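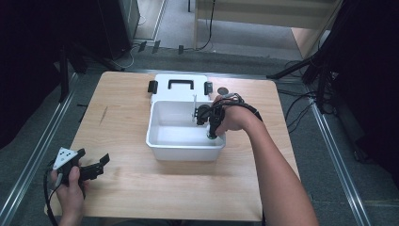 Latching tub with the lid folded back, on the packing table.

About Flitow

Flitow packs, labels and stores small household and workshop items for people who have more of them than they can keep track of. The work covers hardware, spare parts, chargers, craft supplies, sewing notions, camera accessories, board game pieces and the contents of the kitchen drawer that no longer closes. We do not move furniture and we do not store clothing, food or paper records.

The company was registered on July 11, 2020 by Seo-ah Ji, who had spent the previous part of her career writing packing specifications for a parts distributor. The first jobs were done in customers' homes. We now work from a single unit in Dridow, with a packing room at the front and racked storage behind it. Home visits are still available inside the Dridow city limits.

What we do

A standard job has four stages: intake, sorting, packing and listing. Customers may stop after any stage and take their items home.

Intake. Items arrive in whatever they arrive in. Bags, shoeboxes and loose drawers are all accepted. Each delivery is weighed, given a job number and placed on the intake shelf. Nothing is thrown away at intake, including the bag.

Sorting. Items are separated by type first and by size second. A customer who prefers a different order (by room, by project, by owner) should write this on the intake form. Changing the order after packing has started is possible, but the job is then charged as two sorts.

Packing. Sorted items go into tubs one at a time, starting with the smallest and densest. Small parts are set down on the tub floor and not dropped in. Items with a cord are coiled and tied before they go in. Batteries are removed and listed separately.

Listing. Every tub gets a printed contents list, one copy inside the lid and one copy in the customer's file. The list gives the item, the quantity and the condition as received. Condition is recorded in four grades, which are explained on the back of the list.

The container

Most questions we receive are about the tubs, so the specification is set out here in more detail than visitors may expect from a page like this one.

We pack into white plastic tubs with a hinged lid, a carrying handle on the lid and a latch clip at each side. We call this format the Telier, after the name on our first internal drawing. It has stayed in use through several suppliers, and the name now refers to the format and not to any one maker's product.

White was chosen over clear. Clear walls show the contents, but they also scratch, and a scratched wall is hard to read through after a few years on a rack. With a white interior, a dark screw or a dropped washer shows up against the floor of the tub when the lid is open. Small dark parts are the items most often missed when a container is emptied, and this was the deciding point.

The hinged lid is there for table work. A separate lid has to be put down somewhere, usually on top of something that is being sorted. A lid that folds back and stands up behind the opening keeps the front clear and stays with its own tub. Lids and tubs from different batches do not always match, and before we changed to hinges we had a shelf of lids that fitted nothing.

Smooth interior walls are required. Ribbed walls are stiffer, but thin parts such as washers, needles and picks lodge behind the ribs. A flared rim is preferred where we can get it.

Latches are tested before a tub goes into service. The test is called Shin, for no better reason than where on the body a failed tub tended to land. A tub is loaded to its working limit, latched, lifted by the handle and set down 50 times. It passes if both latches remain closed and the hinge shows no whitening. Tubs that fail are used for intake, unlatched, and are marked with a strip of tape so they cannot be mistaken for storage tubs.

Working load is 8 kilograms. The tubs will hold more. The people who lift them off the upper rack level should not have to.

The table

Packing is done at wooden tables with rounded corners. The corners matter more than the choice of wood. Square corners catch bags, sleeves and coiled cords, and a bag that tears at the edge of a table puts its contents on the floor. We have steel benches in the storage area for repair work but do not sort on them, as small parts slide and the noise over a full shift is unpleasant.

The tabletops are left bare. We tried mats for one winter. A mat holds small parts in place well, but it also hides them at the edges and has to be lifted and checked at the end of every job, and the time saved during sorting was spent again on checking. Trays are used for anything that rolls.

Carpet is preferred under a sorting table where we have the choice. A dropped part on carpet stays near where it fell. It is harder to see there than on a hard floor, so each job ends with a pass over the carpet with a hand magnet, followed by a visual check for parts that are not magnetic. Found parts are returned to the job on the table. If they clearly belong to an earlier job, they are logged and the customer is written to.

Rules at the table

The following rules apply to staff and to customers who choose to sit in on their own job.

One job on the table at a time.
One tub open at a time. The next tub is opened after the last one is latched.
No drinks on the table. There is a shelf by the door.
Discs, caps and lids that come off an item stay next to the tub until their item is identified.
Unidentified parts are bagged singly and listed as unidentified. Guesses are not written on the list.
The lid copy of the contents list goes in last.

Customers sometimes find the rule on unidentified parts fussy. It comes from experience with lists on which "bracket, shelf?" was later read as "bracket, shelf" and the bracket thrown out with the shelf.

Storage and retrieval

Tubs are stored latched, label outward, on racking with a fixed position for each tub. There are 76 positions on the front rack, which is reserved for customers who retrieve items during the year. Long-term storage is on the rear racks. A tub may be moved between the two at no charge each November, when we do the annual inspection.

The inspection consists of opening each tub, comparing the contents with the list, checking for leaking cells or degraded rubber, and closing it again. Rubber is the usual trouble. Bands, feet and seals soften with age and mark whatever they rest on, and they are bagged at packing for this reason -- the inspection is there to catch the ones hidden inside other things. A one-page result is sent to the customer whether or not anything was found.

Retrieval requests should give the tub number and the line number from the contents list. Requests that describe the item in words are also accepted and take longer. Single items can be retrieved without withdrawing the whole tub. The list is then reprinted, and both copies of the old one are destroyed so that two versions are not in circulation.

Allow 2 working days for a retrieval from the front rack. Rear rack retrievals are scheduled with the customer.

What we do not accept

Solvents, paints, adhesives that have been opened, pressurized cans, medicines, blades without a guard and anything that is still running. Glass is accepted if it fits in a tub with padding on all sides. Coins and jewelry are returned at intake. We are not insured for them, and they should not be left in the pockets or drawers of things that are sent to us. Please check.

Staff

Seo-ah Ji runs the company and still writes the packing specifications. She also handles all complaints about contents lists. Packing staff are trained on their own belongings first: new starters bring in a drawer from home and take it through all four stages before they handle a customer's job. The resulting list is reviewed line by line. Most people's first list has too many entries reading "misc.", a word that is not permitted on a Flitow list.

We do not use subcontractors for sorting or packing. Racking inspection is done by an outside firm.

Specifications on request

The Telier format drawing and the Shin test sheet are available to anyone who asks, including other storage businesses. The drawing gives wall thickness, hinge type and latch position. We ask that the revision number be kept on any copies -- older revisions show the handle mounted further back, and a tub made that way hangs nose-down when it is carried loaded.

Visits to the packing room are by appointment. Bring the intake form completed if the visit is also a delivery. Parking is at the side of the building, and heavy bags should be left in the car until a cart is free.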